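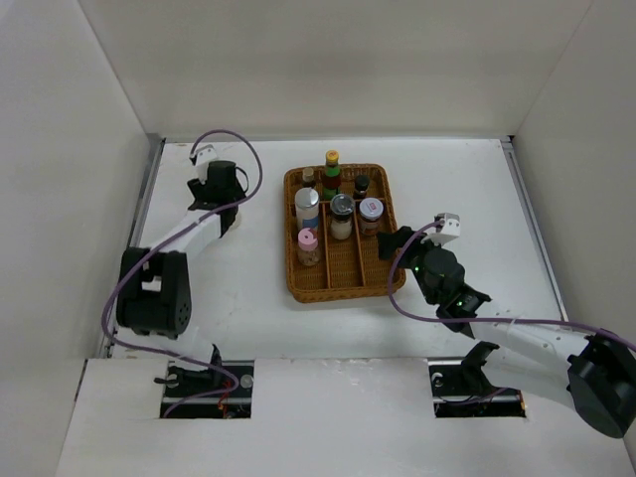 **To:** Noreen Tanoli, Wavville
**From:** Kelechi Chukwu, Meken
**Covers:** planning and perception work up to the end of March

Short version: the planner is better than it was, the perception is about where we left it, and I would not yet put either in front of a customer.

## Planner

Sólveig's rewrite of the two-arm planner is merged. Before, each arm planned alone and a separate check threw out any pair of paths that crossed. Now both are planned together. On the 400 recorded layouts we keep for this purpose, planning time has dropped to 500 ms in the typical case. The bad cases are still bad. When both arms want the middle of the tray, the planner can sit there until it hits the five second limit and give up, and we have no fix for that beyond making one arm wait.

The planner also knows nothing about the cables. We pad the arms in the collision model and hope that covers it. The purple camera leads swing out well past the links, and a padded cylinder is a poor stand-in for a loop that changes shape with every move. Vutar have offered us their cable model. I have read the notes and am not convinced it will run fast enough.

## Perception

The Ehlers pose estimator was sold to us as working on "any household container". Shagufta has spent most of the period finding out which ones. Opaque jars with a plain label are fine. Clear and partly clear containers are not, and the reported confidence stays high when the pose is wrong, so we can't filter on it.

She has retrained the last stage on 800 of our own labelled views. The scores went up. I'd ask you to treat that with care: the test views came from the same bench, the same white walls and the same condiments as the training views. Until we test on a different bench, I don't think the gain tells us much.

The divided tray makes matters worse. The weave gives noisy depth, and once a gripper is over the rim it covers part of whatever is beneath it. The estimator then fills in the rest by guesswork.

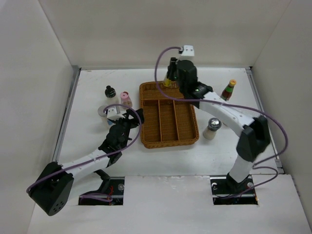
## Tooling

Hsin-yi's replay viewer is the one piece of this I'd defend without conditions. It lines up planner state, joint logs and both wrist cameras on one clock, and two faults we had blamed on perception were traced to stale transforms within a day of using it.

## Next period

- Test set from a second bench, with different containers
- Decision on the Vutar cable model, yes or no
- A cap on planner retries, with the failures logged properly
- Ehlers to answer our questions on confidence scores, which have been open since February

I am not asking for more money. I would like the demo moved back until the second bench results are in.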